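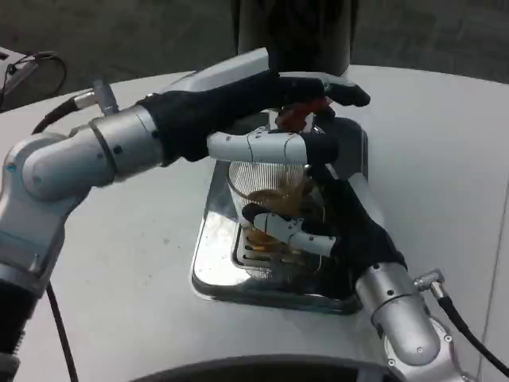
Boire au travail : « on n'y pense qu'à quatre heures, quand la tête cogne »

Elle est infirmière de santé au travail, elle suit 19 entreprises autour de Tretville et elle a quarante minutes devant elle, pas une de plus. Téléphone retourné sur le bureau, manteau pas enlevé. On commence par la question bête : combien faut-il boire ?

« Je n'aime pas donner un chiffre. Les gens s'y accrochent, ils se forcent le soir pour rattraper, et après ils dorment mal. » Elle préfère parler d'habitudes. Un verre en arrivant, un autre avant la réunion, un au moment du repas. Le reste suit, ou pas. Ça dépend du poste, de la saison, du chauffage.

Le chauffage, justement. On croit que le problème c'est l'été. Elle, elle voit surtout du monde en février. Maux de tête, yeux qui piquent, peau sèche. « L'air des bureaux est très sec, on transpire sans s'en rendre compte, et comme on n'a pas soif on tourne au café. » Chez Kollow, un atelier de reliure où elle passe deux fois par an, la machine à café était à 2 pas des postes et le point d'eau au bout du couloir, derrière une porte coupe-feu. Personne n'y allait. On a inversé. Pas de grande campagne, pas d'affiche. Les plaintes ont baissé, dit-elle, mais elle refuse d'en faire une preuve : « L'hiver d'après était plus doux, aussi. »

Et l'eau elle-même ? Robinet, bonbonne, fontaine sur réseau, elle n'a pas de religion. Ce qui compte c'est l'entretien.

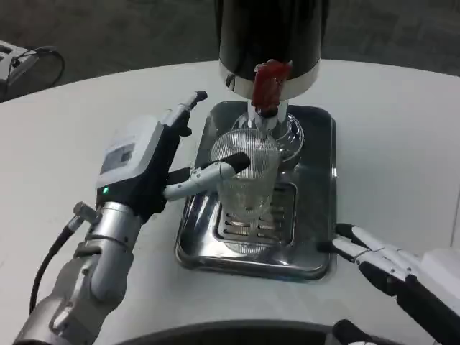
« Une fontaine qu'on ne nettoie pas, j'aime autant que les gens ouvrent le robinet de la cuisine. » Elle demande toujours le carnet. Souvent il n'y en a pas. Chez Ferance, la logistique à la sortie de la ville, il y en avait un, très bien tenu, arrêté depuis 13 mois. La personne qui s'en occupait était partie, voilà. Elle l'a fait reprendre, et le nom du responsable est maintenant sur la fiche de poste.

Les gobelets, elle y vient toute seule. Un site de taille moyenne peut en jeter presque 1000 par semaine, elle a vu les bons de commande. Elle pousse la gourde ou le verre de bureau, à condition de le laver tous les jours. « Tous les jours, avec du produit. Pas le rincer vite fait. » Elle a déjà soulevé des couvercles de gourde en consultation. Elle ne veut pas en reparler.

Les métiers oubliés : chauffeurs, caissières, téléopérateurs. Ceux qui se retiennent de boire parceque aller aux toilettes est compliqué. C'est là qu'elle s'énerve un peu. Pause à demander, badge à passer, collègue à trouver pour le remplacement. « On peut distribuer toutes les gourdes qu'on veut. Si la personne doit lever la main pour sortir, elle ne boira pas. » Le centre d'appels Górecki a supprimé le code « pause personnelle » sur les écrans après deux réunions assez tendues. Elle cite l'endroit volontiers, elle aimerait que d'autre suivent.

Des signes à surveiller ? Urines foncées, fatigue en milieu d'après-midi, crampes pour ceux qui portent. En cas de maladie rénale ou cardiaque, par contre, pas d'initiative, on voit avec son médecin. Idem sous diurétiques.

Et elle, elle boit assez ? Petit rire. Une bouteille dans la voiture, souvent oubliée sous le siège. Le téléphone vibre, l'atelier suivant attend. Prochaine permanence ouverte aux salariés le 9 janvier, sans rendez-vous, au premier étage.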